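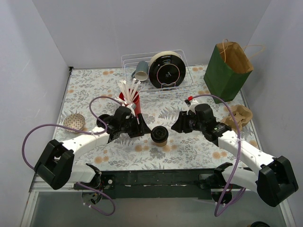
Wistdale Community Lunch Program
Progress report to the Tamihana Fund, second half of the grant

Hi Hashini,

Thanks for the extra few days on this one! March got away from me, as you could probably tell from my emails.

So, the big number first. We're now getting lunch to over 70 older residents, which puts us ahead of where I thought we'd be when I wrote the application. Most of the new people came through the clinic on Derkov Street, where Kasun Paul has been handing out our sign-up cards at the front desk. A few came by word of mouth, usually a neighbor asking why the person next door was getting soup and they weren't.

Deliveries now run on 3 routes. The hill route is still the slow one (all those steps, and the buzzer at the senior apartments works when it feels like it), so we start that one at 11:15 and the other two at 11:30. Food has been getting to people hot, going by the phone calls I make each month, though two people on the hill told me their soup was lukewarm in the cold snap. We've moved them up the list.

The menu is in better shape too. We dropped the fish pie, which I liked and hardly anyone else did, and brought in a lentil stew and a chicken and rice dish that Bidemura Kitchen cooks for us at the same price. Low-salt meals are marked on the lid now – that was your suggestion after the site visit, and it has saved us a lot of mix-ups.

We also switched from plastic carriers to paper bags with a molded pulp tray in the bottom.

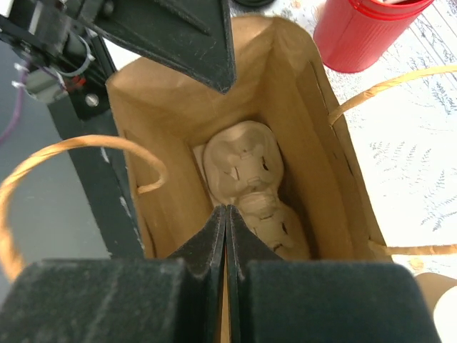

Paper bag with the pulp tray inside.

The bags cost a bit more than I budgeted, and I've covered that from the fuel line, which came in under. The full breakdown is in the spreadsheet. Please shout if you'd like it moved around some other way.

Where we're behind is drivers. I promised you 24 trained by now and we're 2 short. One person moved away and another hurt her knee, and the next food safety class isn't until after the school break. I've booked the seats already and will send you the names once they've passed.

Next up is the summer menu, plus a new buzzer if the landlord ever calls me back. I'll send the final numbers with the closing report.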